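Home > Reviews > Desk & Workshop

Flastedlow Cord Reel, Reviewed by Someone Who Trips

Posted in October by Farías

I have owned a great many extension cords and been on good terms with none of them. They knot in the drawer. They knot while I'm looking at them. So when Skelel brought out the Flastedlow, a hand-cranked reel the size of a dinner plate that promises to "end cord clutter," I paid for one with my own money, a fact my household still brings up.

The crank is good. It turns smoothly, clicks at each quarter, and has a knob big enough for a gloved hand. The foot brake is less good. It holds on carpet and on rubber mats, and on my garage floor it holds the way a wet bar of soap holds. I ended up setting a paint can on it.

Winding in a full 16 feet takes patience, and the last stretch always wants to flip the plug end around and crack you on the knuckles. The manual covers this in 2 lines and a drawing of a smiling man with all his fingers.

It won't take a flat-sided strip at all. The slot is cut for a round cord and a small plug, so anything with a bulky end lives outside the reel, in the old style. 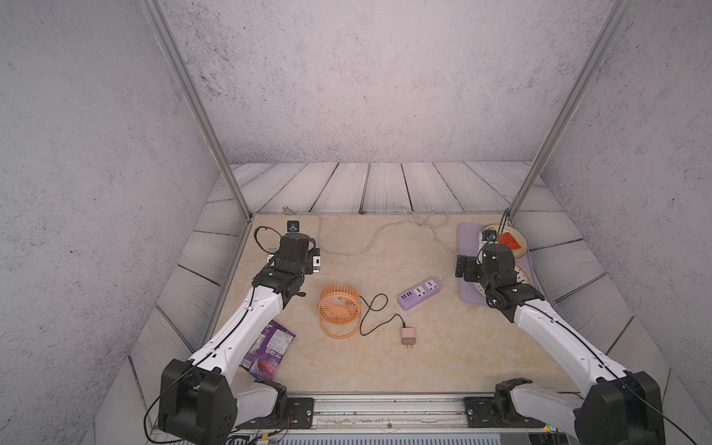 Cotbridge wrote in to say the slot opens up fine if you take out the two screws on the back plate, and that the brake only needs a strip of bike tube glued under it. Both tips worked. I would have liked to find them in the box, next to the smiling man.

Would I buy it again? For the garage, yes, grumbling. For the house, a hook and a twist tie do most of the same job and have never hit me.

Filed under: cords, storage, minor injuries
Contact | Back to top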